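Skip to main content
Home For Kids How Things Work Robots When Two Robot Arms Get in Each Other's Way

When Two Robot Arms Get in Each Other's Way

Reading time: one snack
Words in CAPITALS are explained at the end.

On a Tuesday in September, a pair of robot arms at the Senier workshop bumped into each other. It was a small bump. It made a clack, both arms stopped, and a little container tipped over in its bin. No people were hurt. One plastic fingertip got a chip in it.

The people at Senier spent the rest of the week finding out why. This page is about what they found.

What the arms were doing

The job was sorting. Small containers had to be picked up from one bin and put into another. That sounds easy, and for you it is. You have two hands, and you have been practicing with them since you were a baby. You almost never knock your own hands together when you tidy up your desk.

A robot arm doesn't know where the other arm is unless something tells it. At Senier, that something is a computer program called Gorker. Gorker gets a message from each arm many times a second. The message says how far each JOINT is bent. From that, the program works out where the whole arm must be, all the way down to the fingertips.

Before an arm moves, Gorker checks the path. If the two arms would come too close, one of them has to wait. The smallest space allowed between them is 60 millimeters. That is a bit less than the length of a crayon.

Why the middle is tricky

Each arm has its own side of the table. When the left arm stays left and the right arm stays right, they can't touch. But some things are in the middle, and both arms can reach the middle. Engineers call this the SHARED ZONE. The rule is that both arms may reach in together only if the space between their fingers stays big enough the whole time.

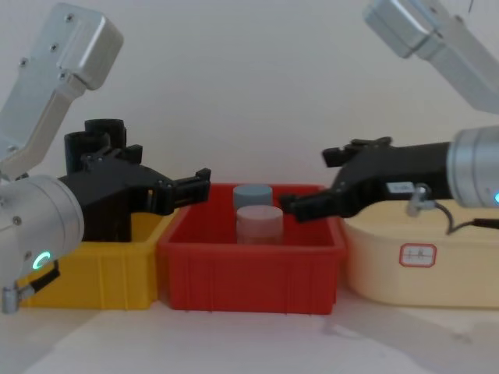 Two grippers over the red bin, with a gap between their fingertips. The middle of the table is the part both arms can reach.

So the rule was a good one, and Gorker was following it. The arms bumped anyway.

Looking for the fault

Laiba Shaikh was the engineer in charge that day. The first thing she did was press the red stop button, even though the arms had already stopped by themselves. When a robot has stopped and you don't know why, you can't be sure it will stay stopped. After that she switched off the power and hung a tag on the switch so that somebody else would not turn it back on.

Then she and Rosaire Bouchard read the LOG. They could see where Gorker thought the arms were at the moment of the bump. According to the log, there were still 70 millimeters between the fingertips. That was plenty. But the real fingertips were touching, so the real space was zero.

The computer was wrong about where the fingers were. Why?

They checked the joints first. Each joint has a sensor in it that measures how far it has turned. All of those were fine.

Next they checked the cables. A loose cable can make a message arrive late, and a late message is a bit like looking at an old photo of where the arm used to be. The cables were fine too.

On Thursday, Rosaire took a ruler and measured the grippers. A gripper is the hand of a robot arm. The week before, one of them had been changed for a new one with longer fingers. The new gripper had been bolted on properly and it opened and closed well. But the old length was still typed into Gorker. The program believed the arm ended sooner than it did.

Try it yourself: Close your eyes and slowly reach out until one finger touches a wall. Now hold a pencil so it sticks out past your fingers, close your eyes again and do the same thing. The pencil gets there before you expect it to. Your brain knows how long your arm is, but it has to learn about the pencil.

How it was fixed

Typing in the right number took less than a minute. The team didn't think that was enough, though. Someone could forget again the next time a gripper was changed.

Now there is a new step. After any part is swapped, each arm must slowly touch a metal block on the table. Gorker knows exactly where the block is. If the arm touches it too early or too late, the program will not let the sorting start until a person has found the reason.

The arms also move more slowly inside the shared zone than they used to. A slow bump does less harm than a fast one. After the change, the team ran 700 test moves in a row, and the arms did not touch.

Can this happen with people nearby?

Robot arms can hurt people, even small arms. When the Senier arms are running, everyone stays behind a yellow line on the floor. If a person crosses it, a light sensor sees them and the arms stop. If you ever visit a place with robots, stay behind the line and keep your hands to yourself, even when the robots are not moving. They may only be waiting for their next turn.

Words to know

JOINT: a place where an arm bends or turns, like your elbow
LOG: a list the computer keeps of everything that happened and when
SHARED ZONE: the space that more than one robot can reach

Written by Tzu-hsuan Lu. Checked by Hubert Sadowski.
Last updated January 2022

Next: How Does a Robot Know It Is Holding Something?
Back to Robots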